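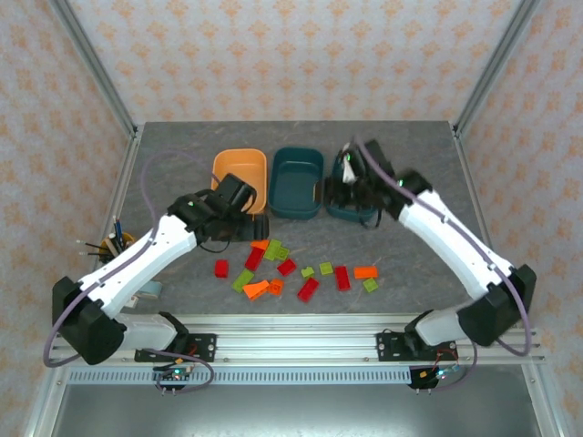 9 November 2023. Sorting task, two arms, Pancombe bench

Recorded 60 demonstrations today, 8 of them to be thrown away. In five the operator let go of the brick too early, above the rim, and it jumped out of the bin. In the others the recording began before both arms were at the start position. The total for the set is now 2,199.

Ulises Chambi drove the arms in the morning and I did after lunch. His movements are faster than mine and he goes to the bin in a straight line, while I make a small stop before I open the gripper. I fear the model will learn both and hesitate. I have written the operator's initials in the notes column so we can train on each separately and compare.

Bricks are to be mixed by hand before every episode. I noticed that I always leave the long red one on the right side, so please push them also towards the rail and into the corners. The wedge piece is still difficult. The fingers close on the slope and it turns. Keep the failed grasps if the operator recovers in the same episode, they are useful.

The purple cables need more slack at the shoulder. I will ask Correa if they have a longer one.

To do:
check the clock of the two boards against each other
repeat the episodes where both arms go to the same bin
send the February set to Cuvley again, their copy does not open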